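Last updated: September
By Dilruba Sikder and Eliécer Palomino
14 shares | 2 comments

3.2 What people think "gray" means

We asked 112 households in Pilon to name the color of the cloths in their own kitchens. This was meant to be the dull warm-up before the real survey. It ate the whole spring.

The trouble was gray. Across 533 answers it covered everything from wet slate to a tired white, and a fair number of people used it for things their spouses called blue. Mixed yarns made it worse. Asked to pick one word for a speckled cloth, most people picked gray and then argued with themselves until the kettle boiled. A respondent in the Flondeck district held out for "pepper," which we coded as gray, over her written objection. 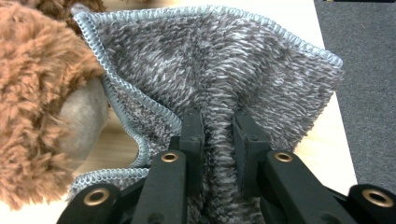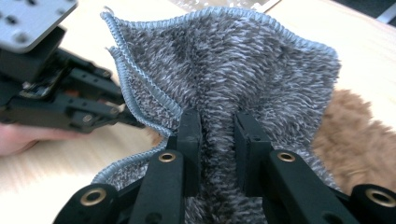
Figure 2. Mottled gray cloth with a light blue stitched edge.

Trim had less pull than we had guessed. A colored edge rarely changed the name given to the whole, even when it was the first thing a person mentioned. The Vudville group was the exception. There, people named cloths by their borders and seemed puzzled that anyone would do otherwise, so that a single kitchen drawer could hold "the blue one," "the other blue one" and "the old blue one," all of them gray by our chart.

We went back to 50 of the households in September with the same questions. Many gave a new answer and denied the old one. We kept both sets, and Section 4 treats the disagreement as data, mainly because we had already paid for the printing.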